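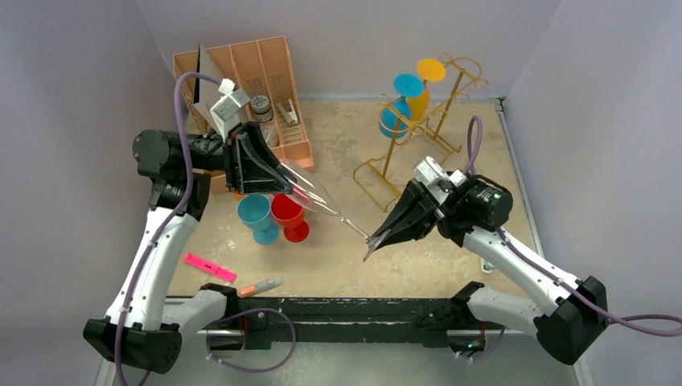 Washing and Polishing Stemware by Hand

Applies to plain clear stemmed glasses. Cut, gilded or painted glass needs a different method.

What you need

Washing-up bowl, plastic
Unscented washing-up liquid
Soft sponge, no scouring side
Two lint-free cloths, washed without fabric softener
White vinegar, for hard water only

Washing

1. Remove rings and watches. Put a folded towel in the bottom of the bowl.
2. Fill with hand-hot water and add 4 drops of washing-up liquid. More leaves a film.
3. Wash one glass at a time. Hold it by the bowl while cleaning the bowl, and by the foot while cleaning the foot.
4. Work the sponge round the rim with light pressure. Lipstick may need a second pass.
5. Rinse inside and out under a warm tap. In hard water areas, follow with a dip in clean water containing a capful of vinegar.
6. Stand the glass upside down on a dry cloth for 30 seconds, then start polishing. Marks are harder to shift once the water has dried.

Polishing

1. Take one cloth in each hand.
2. Dry the foot first, then the stem, working upwards.
3. Cup the bowl in one hand and feed the second cloth inside with the other. Turn the glass slowly against the cloth.
4. Never hold the foot and twist the bowl. Most stems that snap during drying snap this way.
5. Hold the glass up to a lamp and tilt it. Check the rim and the join between bowl and stem, where smears collect.

Remaining marks

Cloudiness that wipes off with vinegar is limescale. Cloudiness that stays is usually etching from a dishwasher and cannot be polished out.

Storage

Store upright, with a small gap between bowls. The Hillier rack takes nine standard glasses per shelf, or fewer with wide bowls. Glasses kept in a closed cupboard should be rinsed again before use if they smell stale.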